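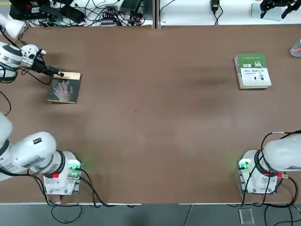 Book sort, notebook entry, February

Started mid-morning at the brown table. Plan for the day was to get through the mixed paperbacks and see if the new sorting rule holds up. I have doubts, and I'm writing them down now so I can't pretend later that I never had any.

The rule as it came over from Sincombe: every book goes flat on the table, cover up, gets looked at, gets a shelf group from the cover alone. No opening it. They say 9 seconds a book. I don't believe the 9 seconds. Somebody timed it on books they already knew, is my guess.

Books out at the moment: the dark one with the open hand on the cover, and the white and green one with the Chinese title. One to each side of the table, well apart, so the two don't get shuffled into one pile the way they did last time.

Dark one first. Going by the cover, what is a hand? Could be palm reading, could be massage, could be drawing, could be a novel. The Zheng list has a group for "body and health" and another for "art practice" and the rule gives me no way to choose. I put it down as undecided. The rule doesn't have an undecided, so I've broken it on the first book.

White and green one: I don't read Chinese, so for me the cover is color and little figures and that's all. Someone who reads it would be done at once. So the speed depends on who is standing there, and the write-up never mentions that. Left it for a reader of Chinese. 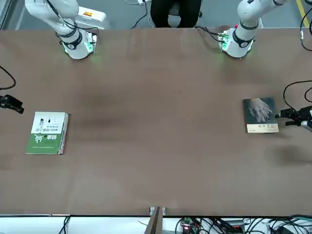
Went back to the Judano sheets after that to see how they handled the same trouble. They didn't. Their test lot was 63 books, all in one language, all with the subject printed on the front in plain words. Of course it went well. Ours is a lot of 400 and I'd bet a good part of it is like these two.

Other gripes, while I'm at it:

Table top. The smudges and scuffs in the finish bother me more than they should. I'd like a clean sheet of paper under the white covers, or at least a wipe down before each lot. Was told it makes no difference. Has anyone checked?

Spacing. The rule says "a comfortable gap" between books. Comfortable for what? Put a number on it or drop the line.

Labels. Stidelix stickers are supposed to peel off clean. I'll believe it when I've pulled one off an old matte cover, and I'm not trying it first on a book we have to give back.

To do before the next lot:
- add an "undecided" group, whatever Sincombe says
- note on the sheet which languages the sorter reads
- let people open the book to the title page - it costs a few seconds and saves arguing
- time two people on the same books, about 2 minutes each, and compare

Stopped at noon. The hand book is still undecided. I have half a mind to look inside.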